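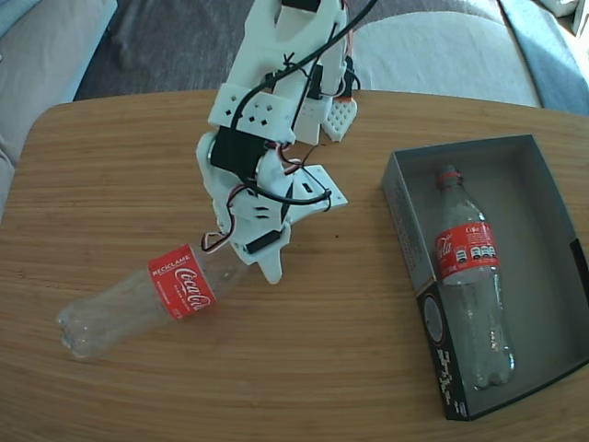 Empty bottles: how to keep them from taking over your kitchen

Tuesday, August 2, 2022

In summer we drink more, and so the empty bottles come more quickly. In our apartment the place for them was for a long time the floor beside the refrigerator. One bottle stood there, then a second one leaned on it, and by Friday you could not open the vegetable drawer without something rolling under the stove. I have now a better system and I would like to share it, with the small mistakes included.

My tips are for the ordinary clear plastic bottles of soda and water. For glass there are some words near the end.

Start with the label

Before you throw or store anything, read the label. Many bottles carry a request to recycle them, and if the drink was made for a Spanish-speaking country you can find the word RECICLAME, "recycle me," printed in small capitals near the edge of the red Coca-Cola label. It is easy to overlook. My children found it before me and then wanted to read me every label in the house.

The request on the label doesn't tell you what your own town accepts. In our town the label can stay on. In the town of my brother-in-law, Gilles Jacquet, they ask people to pull it off, only 6 miles from us. Look on the website of your collection service or on the lid of the bin. If there is a deposit on bottles where you live, leave the label in its place in any case, the machine in the store wants to read the bar code and it will give the bottle back to you without the money.

Rinse, but only a little

I used to wash the bottles with dish soap and hot water. Please don't do this. The soap makes foam that doesn't want to come out again, and very hot water makes a thin bottle shrink and lean to one side. Now I do it this way:

Pour out the last drops.
Put in cold water, two fingers high.
Hold your hand over the opening and shake for a few seconds.
Pour out, and stand the bottle upside down in the dish rack.

For a bottle with orange juice or iced coffee with milk, do it two times. If the bottle has already stood for a week and smells, add a spoon of white vinegar to the water and let it wait while you eat dinner.

In the summer this step is more important than in other months. We had fruit flies last year, and I looked for them in the fruit bowl, in the drain, in the potatoes. They lived from one lemonade bottle behind the trash can.

Let it dry with the cap off

A rinsed bottle with the cap closed keeps the water inside and after some days it smells like a basement. One night in the dish rack is enough. If the rack is full, lay the bottles on a folded towel with the neck a little lower than the base. I put a wooden spoon handle under the base end. On a bare table they like to roll, so keep them away from the edge, or turn them so that they lie along the table and don't point across it.

What to do with the cap

This depends again on your town. Some collection services want the cap screwed back on, because a loose cap is too small for the sorting and falls through. Others want it separate. If yours must go back on, keep the caps in a cup next to the dish rack and put them back in the morning when everything is dry.

The ring which stays on the neck can stay there. I was cutting it off with scissors for a whole winter until I asked the driver of the truck, and he looked at me as if I had asked about the weather on the moon. If your rules really ask for it, use small nail scissors and cut away from your fingers. A knife slips on this kind of plastic.

Flat or not flat?

A flat bottle takes much less space, this is clear. But deposit machines don't like flat bottles, and some towns don't like them too. So there are two cases.

If you may press them: cap off, lay the bottle on its side, press with the flat hand from the base toward the neck, and close the cap quickly before the air comes back. The hard part of the base will not go flat, so don't fight with it.

If you may not press them: you need a good box, and this is my next point. 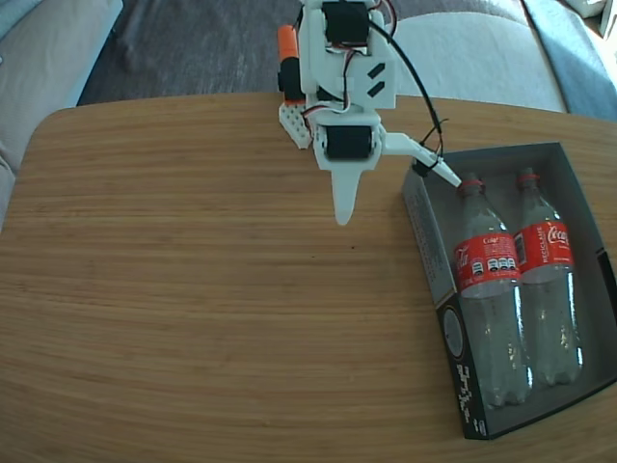

Reading time: 7 minutes

The box

I have tried a bag, a basket and a plastic bin. The bag falls over. The basket, a pretty one from Skedholm, got sticky at the bottom and cannot be washed. The bin was too deep, and you put your whole arm inside to count what is there. The best thing was in the end a low cardboard box, open on top, of the kind in which some purchase arrives and which we otherwise fold and put out with the paper.

A good box for bottles has these qualities:

It is long enough that a bottle can lie in it completely. Take one empty bottle and try before you decide.

The walls are rather low. You see immediately how full it is, and a child can put in a bottle without help.

The cardboard is stiff. A box from electronics or from shoes is better than a box from a grocery delivery, which gets soft when one drop falls on it.

A dark inside is nice to have. Drops that dried on light brown cardboard leave marks and it looks dirty after one week, while on black you don't see it much.

Lay the bottles side by side, with all necks in the same direction. When the first layer is full, put the second layer with the necks in the opposite direction, so the thick part rests on the thin part. You gain space for one bottle or two in this way. My husband stood them up at first, and they fell every time somebody closed the drawer.

If the cardboard has a flap, don't cut it off. Fold it down inside along the wall, it makes the side stronger. A strip of wide tape along the bottom seam is also good. I use the brown paper tape from Vatalari so I can put the whole thing in the paper bin when the box gets old. Ours lasts until December usually, and then there are many new boxes in the house anyway.

Where to put it

The box should stand on the way that you walk with an empty bottle in the hand. This sounds simple but I needed some time to understand it. First I had it on the balcony, and the bottles stayed on the kitchen counter because nobody wanted to put on shoes. Next it was in the closet of the hallway, with the same result.

Look for one week where the family leaves the bottles. In our case it was the table. So the box came to a low shelf next to the table, 2 steps from the chairs, and on the evening before the collection we put it up on the table to sort. Sorting on the table is easier for the back than on the floor, and a smooth wooden surface you can wipe in a moment. Put a cloth under the bottles if your wood is oiled, sugar drops leave a ring. For a ring which is already there, a damp cloth with lukewarm water, wait a minute, wipe in the direction of the grain, and dry it at once. I don't recommend the rough side of the sponge, I have a pale place on my table from it.

One day, one trip

Choose a fixed day. We empty the box the evening before the truck comes. If you bring the bottles back to the store for deposit, take the box itself with you in the car and not a bag. It stands well on the back seat and you can feed the machine directly from it.

A reader, Romain Tessier, wrote to me that he saved all the bottles of a family party in his garage and brought 88 of them to the store on one Saturday morning. He was not popular in the line. Smaller trips are better, or you go on a weekday after dinner when it is quiet.

Keep two or three for the house

Before the box is emptied I take out some good bottles, without deep creases. Uses that worked for us:

Cut in half, the lower part is a pot for seedlings. Make holes in the base with a warm nail, held with pliers.

The upper part, turned around, is a funnel for rice or for birdseed.

A whole bottle filled three quarters with water and frozen keeps a cooler cold for a picnic. Leave the space on top, ice needs it.

With small holes in the cap it waters the basil. For this I use a sewing needle.

I don't keep them for drinking water again and again. The neck is narrow, and I can't clean it with a brush in a way that I trust.

About glass

Glass goes in another box, lower and stronger, and always on the floor. Put a folded newspaper between the bottles. I have a wooden crate from Coste for this, the one for apples, and it carries the weight without complaint. Never lay glass on top of plastic, the box is then heavy above and light under, and it tips when you lift it on one side.

If you have a different way with the caps, please write it in the comments. I am still not satisfied with my cup, it is always in the way when I make coffee.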